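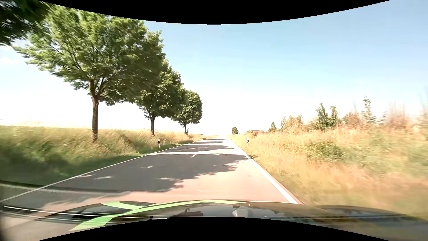 Last updated: May

Roadside checklist, Horeck to Au, with comments

Walked and driven by Parviz Fallahi. Second pair of eyes on the culverts: Nilton Flores. Items are marked OK, NOT OK or CAN'T SAY. I have used CAN'T SAY more than the form would like. The form can live with it.

1. Pavement surface, both lanes -- OK
No potholes worth the name. Two old patches near the Eltine turnoff are holding. The last inspection called them "permanent repairs." They are patches.

2. Edge drop-off -- NOT OK
The drop from asphalt to dirt is 4 inches for a good stretch past the Eltine turnoff. Last year's sheet says "minor." Put a wheel over it at speed and tell me it's minor. Needs fill and compaction, and I would like someone to check it after the first heavy rain instead of the afternoon it's done.

3. Center line -- OK
Visible by day. I was asked to tick "visible by night" as well, and I wasn't there at night. CAN'T SAY on that half.

4. Trees, general condition -- CAN'T SAY
All of them leafed out. A green crown tells you the tree is alive. It doesn't tell you about the roots or the inside of the trunk. The contractor's sheet gives every tree on this road a "good," in the same handwriting, with the same pen, and I doubt anybody got out of the truck. Ask for a proper look at the base of each one, with the grass cut back first.

5. Limbs over the travel lane -- NOT OK
Clearance should be 16 feet. Measured with the pole at the worst spot and it came up short. A pickup won't notice. A loaded hay truck will. Trim before harvest.

6. Dead wood -- OK for now
One hanging branch on the Au side, already on the ground when I drove back at 3 p.m. Dragged it into the ditch. Somebody should pick it up.

7. Grass and brush, fire risk -- NOT OK
Mowing was signed off as complete. Complete where? Tall grass stands right up against the trunks, and dry grass next to a road is one dragging trailer chain away from a fire. Mow again and trim by hand at the trees. I know the mower can't get in there. That's what the hand crew is in the budget for.

8. Culverts (Flores) -- 1 of 2 OK
North pipe clear end to end. South pipe half full of silt. N.F. adds: "It was half full last time too. I wrote it down last time too."

9. Sight distance at the Esulley driveway -- NOT OK
Needs 480 feet for the posted speed. Measured from a car seat, you don't get it until the brush comes down. The previous inspector passed this item standing up. He was a tall man.

10. Signs -- OK, with a comment
All upright, all readable. The new reflective posts are supposed to cut run-off-road crashes by 31 percent, according to the salesman's leaflet. I'd like to know whose road that was, and how long they counted. No objection to the posts themselves.

11. Low sun -- no box for this on the form
Morning drivers heading for Au have complained of glare. The form wants hazards you can fix, so it leaves this out. I'm writing it in anyway. A warning sign is cheap, though I don't expect many people would slow down for it.

12. Litter and dumping -- OK
One mattress. Reported.

Follow-up: items 2, 5, 7 and 9 before the next inspection. Please don't close any of them from the office. If the work is done, send someone to stand there and look, and put that person's name on the sheet.

P. Fallahi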